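Reviewers wanted (and a part-time sub-editor too, if you're out there)

Hello! I'm Mieke Vandenberghe and I run Kitska, which you've probably landed on because you were trying to find out whether a soundbar was worth the money. We read reviews of gadgets and home electricals, pull them together, and then write our own verdicts in words your mum would understand. I started it at my kitchen table and these days we have a proper test room above a bike shop in Clamlow, with a kettle, a noisy radiator and more extension leads than I care to think about.

We need more people. Specifically we need freelance reviewers to join our home testing panel, and one part-time sub-editor who can stop me using so many brackets (good luck). I've put both in one advert as I can't face writing two.

What the panel does

You get a product to live with. You use it the way you'd use it if you'd bought it, you keep notes, and you write it up. That might be a pair of wireless headphones, a cordless vacuum, a tablet for children, a video doorbell or one of those game systems that needs your whole living room cleared first. We'll ask what you're interested in before we send you anything, and we do try to match people up. I once gave a fitness watch to somebody who had told me twice that he loathed running, and the review was very funny but it didn't help anybody choose a watch.

Each test lasts a few weeks. Some are shorter - a phone case doesn't need a month of your life - and a few are longer, mostly batteries and anything with a subscription attached, where you want to see what happens when the free trial ends. You'll be told the length before you say yes. If you say yes and then life gets in the way, tell us early and we'll move the date or pass the item on. We've all been there and I won't sulk.

At the end you send us a written review of 700 words or so, your notes, and a score sheet. The score sheet is the dull bit. It has boxes for setting up, daily use, noise, app, instructions and value, and yes, you do need to fill in the noise box even for something silent. Just write "silent".

Who we're after

You don't need to have been published. Several of our best reviewers had never written anything longer than a complaint to the council before they came to us. What I want is somebody who notices things and can put them plainly. If a menu is confusing, I'd like to know which menu, what you pressed and what you thought was going to happen. "The interface is unintuitive" makes me want to lie down.

I'd love to hear from people who live in small flats, people with big noisy families, people who wear hearing aids, people over 70, people who can't stand up for long, and anyone whose broadband is terrible. Most reviews of tech are written by somebody with a fast connection and a spare room, and it shows. If you've got a cupboard for a kitchen and a router that falls over whenever it rains, you're going to spot things that the rest of us never would.

You do need to be 18 or over, living in the UK, and able to receive parcels. You'll need some sort of computer to type on and a phone that takes reasonable pictures. You can't work for a manufacturer or a shop that sells the sorts of things we cover, and we ask you to tell us if somebody in your household does. It doesn't always rule you out, but we need to know.

Money

I always scroll straight to this bit myself so I'll be clear. We pay £340 for a full review, including the score sheet and up to two rounds of questions from us. Shorter tests are paid less and we tell you the figure when we offer you the job. Invoices are paid within 10 working days and Henk, who does our accounts, is almost frighteningly prompt about it. You'd be self-employed, so tax and so on is down to you.

You don't keep the products. I know, I'm sorry! Everything goes back in the prepaid box it came in. We used to let people hang on to the cheaper things, and then we noticed that the scores for cheaper things had become rather cheerful. We cover postage both ways, and we'll pay for consumables you have to buy for the test (ink, filters, vacuum bags, the odd stack of coffee pods) if you send a photo of the receipt.

If something breaks while you've got it, we don't charge you, provided you weren't juggling it. Write down what happened and how it behaved beforehand. It all goes in the review.

How we deal with manufacturers

They don't see your review before it goes up. They can't pay to change a score, and they don't get your name or address unless you've told us you're happy to be contacted. If they think we've got a fact wrong they can write to us, and we check it, and if we're wrong we say so at the bottom of the page with the date. Occasionally a PR person will ring up and be charming at me for half an hour. It's my job to put up with that and you won't have to.

We buy some of our products from ordinary shops and borrow the rest. The published review says which. I'd buy all of them if I could, but televisions are expensive and I'm not made of money.

The sub-editor job

Right, second role. You'd work 2 days a week, one of them Tuesday, when we plan the week and argue about scores. The other day is up to you. Tuesdays are in the test room at Clamlow and your other day can be done from home. It's a proper employed job with holiday and a pension, and the rate depends a bit on experience, so ask me and I'll tell you the range by return. I'd put it here but we're still waiting for next year's budget to be signed off.

You'd be editing reviews from the panel, checking model numbers and prices, writing headlines, and looking after our comparison pages. Those pages need somebody patient. A manufacturer will bring out a new version of a speaker with one extra letter on the end of its name, and you're the person who works out whether it's a different speaker or the same one in a new colour. You'd also be the person who gently goes back to a reviewer and asks what "a bit plasticky" means.

Some experience of editing other people's writing is needed for this one. It needn't be in tech. Parish newsletters, trade magazines, museum labels, a university department's website, all fine by me. You'll need to be comfortable with spreadsheets and I'd like you to enjoy them at least slightly. 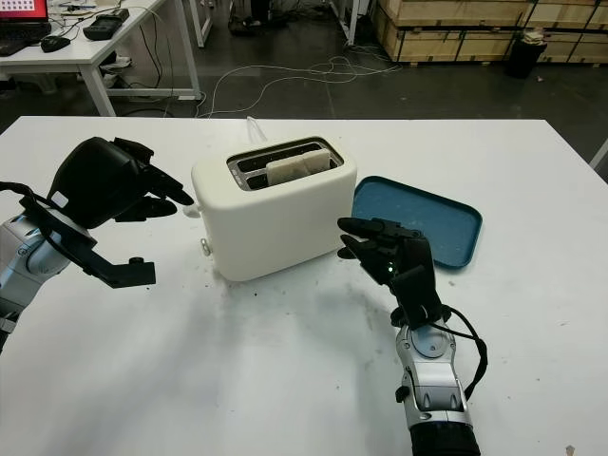 Reading time: 7 minutes

How to apply for the panel

Please don't send a CV. Send me a review of something you already own, up to 400 words, in an ordinary email. It can be a laptop or a doorbell or an electric toothbrush. Choose something you've had for long enough to be annoyed by. Then underneath, tell me in a few lines who lives in your home, what sort of broadband you've got, which kinds of product you'd like to try and which you'd hate.

I read all of them myself and you'll get an answer within 72 hours to say it's arrived. The proper yes or no takes longer, usually a couple of weeks. If it's a yes we'll have a phone call, then we'll send you a small paid test to see how we get on together. No is not forever, by the way. We've taken on people at their second go, and one at her third!

How to apply for the sub-editor job

For this one I do want a CV, plus a short letter telling me about a piece you edited that was a mess when it reached you. Leave out names if it's delicate. I'll be holding interviews in August with Henk Van Damme, who runs our test room and is much calmer than I am. (Different Henk from the accounts one. Yes, it gets confusing.) There'll be a short editing exercise on the day and you'll be paid for your time, along with your train fare.

The test room is up one flight of stairs with no lift, I'm afraid. If that's a problem for you, please apply anyway and say so, and we'll meet on the ground floor at the Stallport library and sort out how the Tuesdays would work. Large print, a phone interview, questions sent beforehand - all easily done, just ask.

Things people often want to know

You can be on our panel and write for other people too. Just don't review the same product elsewhere until ours has been up for a month.

Reviews carry your name unless you'd rather use initials. Some people do, particularly teachers.

Pets and children are welcome in tests so long as the instructions for the product allow it.

If you applied last year through the old form and heard nothing, please try again. The form was eating messages and we've got rid of it.

Write to me through the contact page with "Panel" or "Sub-editor" in the subject line, so I can find you. I'm at my desk most mornings if you'd prefer to ring, and the number's on the same page.

Mieke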